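Bridges & Tunnels | Local works
2 min read

Grinik footbridge gets its deck at last

Well, it has finally happened — the new footbridge over the river at Grinik has a deck on it. I went down on 25/03/2021 to have a look and stood in the drizzle far longer than I meant to (my tea went cold, but never mind).

If you've not been following, this is the crossing that will join the Fikre side of town to the station path, so people on foot and on bikes won't have to go all the way up to the road bridge and back. It's 51 metres from bank to bank, with one pier in the middle, and the steelwork came in six pieces from the Zarley yard. The last piece should have gone in back in December, but the river was up and the crane couldn't get onto its pad, so everything slid into the new year.

Lukari, the main contractor, have now bolted the lot together and started on the handrails. There are 451 rail posts to go in, and I'm told they were managing a good run of them each day until the wind got up. Lighting goes in after that, then the ramps get their surfacing. The ramp on the station side is the long one, with a bend halfway, and I do wish they'd made it a bit wider for anyone with a trailer or a double buggy!

Meanwhile the old towpath stays shut under the bridge. The diversion goes up past the allotments and comes back down by the lock, and it adds almost 10 minutes if you're walking at my speed. It's muddy too, so wear boots.
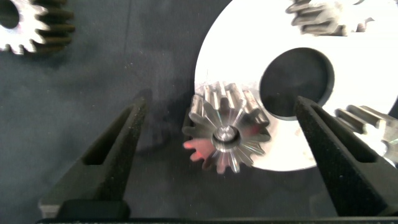
The walking surface is the bit I've been asked most about, as the old bridge was lethal when it was wet. Lukari are putting down a resin coating with grit rolled into it, much the same all the way across and down both ramps. The finish I've seen a sample of is matte black and grainy with a slight sparkle to it, very like the two tapered fingers in the photo, and it felt properly rough under my hand. It needs dry weather to go down, so fingers crossed for a decent spell.

No opening date yet, and I didn't get anywhere by asking. The site office says it will put a notice up on the Fikre side gate once the lighting has been tested, and I'll post it on this page when it does.

Filed under: footbridges, Grinik, path closures
Contact us | © 2021 | Back to top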